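# Stop Counting Days in Transit

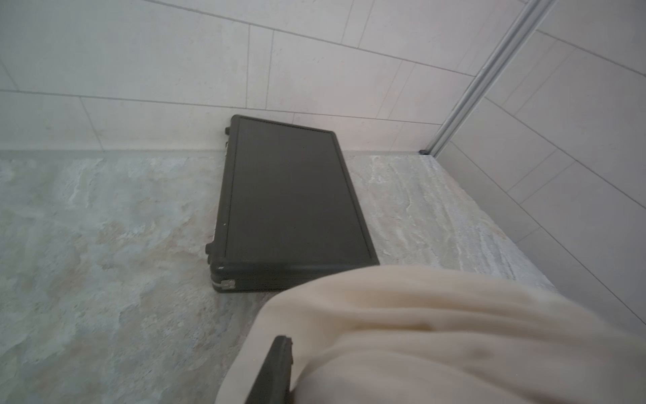
*A hard-shell case on a tiled floor.*

The rules on temporary accommodation for asylum seekers in this country contain a 90-day limit. A person placed in a reception center is meant to be moved to independent housing, or to have a decision on the claim, before the limit runs out. The limit is sound in principle. The way it is counted makes it close to useless, and the review now open for comment does not propose to change it.

Under the current guidance, the count starts on the date a resident is registered at a center. It is suspended during any transfer between centers and restarts at zero when the resident is registered at the new one. The guidance calls this a "fresh placement." A resident who spends 80-odd days at Lerkevbridge and is then sent to Bodby has, on paper, just arrived.

The justification given when the guidance was issued in March was administrative. Each center is run under a separate contract, and each contractor reports only on the placements it manages. Stojanović, which operates the Zalberg site, cannot be held responsible for time spent in a building run by another company. As contract law that is fair enough. The limit, however, was not written to protect contractors from one another. It was written because long stays in shared rooms, without a kitchen or a fixed address, do measurable harm to people, and that harm does not restart when the bus arrives.

Consider what a transfer involves. Notice is usually given the evening before. Residents may bring what they can carry, and anything left behind is held for six weeks and then disposed of. A child enrolled in school loses the place and joins a waiting list in the new district. A medical referral has to be made again from the beginning, as the referral is tied to the local clinic and not to the patient. Language classes run by term, so a person moved in the middle of one generally waits for the next. None of these losses is recorded anywhere in the placement data. The only thing the transfer changes in the data is the day count, and it changes it in the operator's favor.

Todor Ivanov, a legal adviser who has handled transfer complaints for several years, described to me a family of four moved between three centers in a single winter. At no point did their stay exceed the limit. Their file was never flagged, and the quarterly return for each of the centers showed full compliance. He does not claim the moves were made in order to reset the clock, and I do not claim it either. Intent is beside the point. A measure that reports compliance in a case like that one is measuring the wrong thing.

Two objections are usually raised. The first is that a cumulative count would need a shared record across contractors, and that such a record would be costly. Marcelle Caron made this argument in her submission to the review, and it deserves a proper answer. The record already exists. Every resident has a single case number, issued at first registration and used for the weekly allowance. The allowance follows the resident from center to center without interruption. If the payment system can carry a person from Lerkevbridge to Bodby, the placement system can carry a start date.

The second objection is stronger. There is not enough housing, and a stricter count would only produce more breaches without producing a single additional apartment. This is true. I would still want the breaches counted. Budget requests are built on the reported figures, and the reported figures say that the problem is small. Magnus Urquhart, who opposes most of what I am proposing here, accepts that the department cannot plan for a need it has defined out of its own tables.

The change required is a short one. Paragraph 42 of the guidance should be amended so that the count runs from first registration and continues through any transfer, whoever operates the receiving center. Transfers requested by the resident could be listed separately, so that the two kinds are not confused. Operators would report the cumulative figure next to the local one, and contract penalties could remain attached to the local figure alone.

Comments on the review close on 25th June. The draft asks for views on room sizes, catering standards and complaint forms, all of which matter. It has no question on how the days are counted, but there is a box for additional remarks at the end, and I would encourage anyone with experience of a transfer to use it.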